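Still Life Studio, handout 2: setting up the table

Hi all! I'm keeping this one short so we can get to work. Read it before you pick up a brush, please (yes, Trilok, you too).

Clear your spot first, then put back only what you want to draw. Mug, bottle, red disc: plenty for a first go.

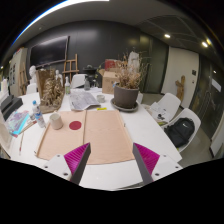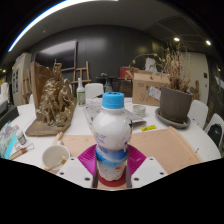
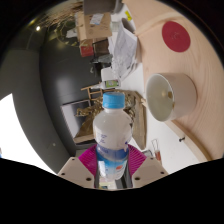 Pick one tall thing and one low thing, and leave a gap between them you'd enjoy drawing. I like to start with the gap! Mirta starts with the ellipses and hers come out better than mine, so try both.

Give the first sketch 5 minutes, no erasing. Then turn your board and do 2 more.

Reading for September is page 56 in the Dubey packet. Ritu has spare copies.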